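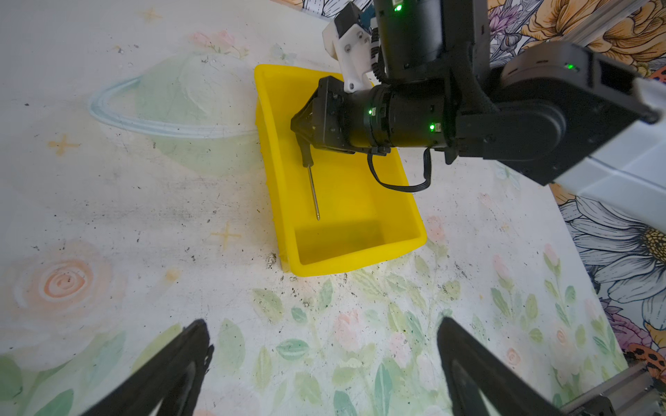 3.2 Ordnung am Arbeitsplatz und Suchzeiten

Die Befragung in den Reparaturwerkstätten der Standorte Grestov und Skakcombe umfasste 245 Beschäftigte und Nutzer. Erhoben wurde, wie Handwerkzeug während einer laufenden Reparatur abgelegt wird und wie lange die Suche nach einem bestimmten Werkzeug dauert. Beide Werkstätten arbeiten mit offenen Tischen, an denen mehrere Personen im Wechsel sitzen. Feste Werkzeugwände gibt es nur in Grestov.

Abbildung 2: Schraubendreher mit schwarzem Griff in einer gelben Kunststoffschale auf einer Tischfläche mit Blumen- und Blattmotiven.

Als Ablage gilt im Folgenden jeder Ort, an dem ein Werkzeug zwischen zwei Arbeitsschritten liegt. Wir unterscheiden die freie Ablage auf der Tischfläche, die Ablage in einem Behälter mit Rand und die Rückgabe an den festen Platz. Behälter mit Rand sind vor allem flache Schalen (vgl. Abb. 2), daneben Dosen und Schubladeneinsätze. Die Zuordnung nahmen zwei Personen unabhängig voneinander vor. Abweichende Urteile wurden besprochen und, wenn keine Einigung möglich war, aus der Auswertung genommen.

Insgesamt liegen 518 protokollierte Suchvorgänge vor. In 44 Fällen wurde die Suche abgebrochen und ein anderes Werkzeug verwendet, meist ein Schraubendreher mit ähnlicher Klinge. Diese Abbrüche gehen nicht in die Berechnung der Suchdauer ein, werden aber in Abschnitt 3.4 gesondert behandelt. Dort zeigt sich, dass sie vor allem bei der freien Ablage auftreten.

Die kürzesten Suchzeiten ergaben sich bei der Rückgabe an den festen Platz. Der Abstand zur Ablage in Schalen ist allerdings gering und verschwindet, sobald man den Weg zur Werkzeugwand mitrechnet. Bei der freien Ablage streuen die Werte stark. Werkzeuge werden dort häufig von Gehäuseteilen, Kabeln oder Schaltplänen verdeckt, und bei einem Wechsel der Person am Tisch ist der letzte Ablageort oft nicht bekannt.

Auf gemusterten Tischflächen gaben die Befragten häufiger an, kleine Teile zu übersehen. Für Schrauben und Unterlegscheiben ist der Zusammenhang deutlich, für Handwerkzeug lässt er sich mit unseren Daten nicht belegen. In Skakcombe, wo die Tische aus privaten Haushalten stammen und sehr verschieden beschichtet sind, wurden daher einfarbige Schalen der Serie Dedano ausgegeben. Die Nutzung war freiwillig. Ein Teil der Befragten verwendete sie nach kurzer Zeit nur noch für Schrauben und legte die Werkzeuge wieder daneben.

Für die Auswertung nach Berufserfahrung wurde der Fragebogen nach Noonan in einer gekürzten Fassung eingesetzt. Erfahrene Beschäftigte legen Werkzeug nicht häufiger an den festen Platz zurück als Anfänger, wechseln aber seltener zwischen verschiedenen Ablageorten.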